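Zilletport

Zilletport is a simulation kit for training and testing robot grasping software. It is made by Maromex and sold as a yearly license. The kit consists of a library of object models, a set of ready-made workspaces, and a rendering tool that produces pictures from the viewpoint of a camera mounted near a robot's hand. It is used mainly by small engineering teams and college labs that want to try out a grasping program before running it on a physical arm.

History

Maromex began work on the kit as an in-house tool for checking its own gripper designs. The early version had no user interface and was run from text files. Zawadi Mwakalinga joined the company as lead developer and rewrote the physics settings so that an object's weight, friction, and center of mass could be changed without rebuilding the model. The first public release came in May of the following year under the name Bakilana. The name was dropped with the second major version, although it still appears in some file headers and in the names of several command-line tools.

Contents

The object library holds 3,843 models sorted into 22 groups. The groups include kitchen items, hand tools, packaging, toys, office supplies, and safety equipment. Each model comes with a detailed visual mesh and a simpler collision mesh. The visual mesh is what the camera sees, and the collision mesh is used to work out contact between the object and the gripper.

Models vary in detail. Boxes and cans are plain shapes with a printed surface. Objects with hoses, handles, or hinges have separate parts, and the user can choose whether these parts are fixed in place or allowed to move. Fixed parts are the default because they run faster. Users who need a hose to bend when it is touched must turn on the soft-parts setting for that model, and the setting is not available for every group.

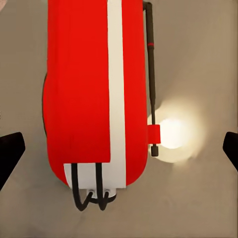
Lighting is set per workspace. The user can place up to two light sources and adjust their color, size, and brightness. Surface color and texture can be set by hand or changed at random between runs. Random changes are often used in training so that a program does not come to depend on one table color or one shadow direction.

The gripper supplied with the kit is a two-finger parallel type. Its opening width, closing speed, and maximum force can be edited. Other grippers can be imported if the user has a model file and a description of the joints. Suction grippers are not supported in the standard license.

Operation

A run starts with an object being dropped or placed on the work surface. The program under test receives camera pictures and sends back commands for the arm and fingers. Zilletport records the pictures, the commands, and the contact forces at each step. At the end of the run it marks the grasp as held, slipped, or missed. A grasp counts as held if the object stays between the fingers for a set time after being lifted. The default is 2 seconds.

Runs can be watched live or carried out without a display. A single workstation can handle up to 80 runs at once with the display turned off, depending on the models used. Results are saved as a table and can be sorted by object group, gripper setting, or outcome.

Large round objects are a common source of missed grasps. A cylinder lying on its side may be close to the full opening of the gripper, which leaves little room for error in the approach. The manual advises users to check the width of an object against the finger opening before starting a long series, and to scale the model down if the test is not meant to cover oversize items. Scaling changes the weight as well unless the weight is locked.

Licensing and support

The kit is offered in two forms. The standard license covers one workstation and the full object library. The lab license covers a whole department and adds the import tool for custom workspaces. Both include updates for the length of the license. Support is by email, and there is a public forum where users share settings files.

A separate add-on called Derkovine connects the kit to a physical arm so that the same commands can be played back on real hardware. It is sold on its own and needs version two or later.

Reception

Users have generally found the kit easy to install and have praised the size of the library. The most frequent complaint concerns the collision meshes, which on some older models are noticeably wider than the object shown. This can cause the fingers to stop before they appear to touch anything. Maromex has replaced the meshes in the packaging and hand tool groups and has said that the others will follow.

This article was last updated on July 29, 2026.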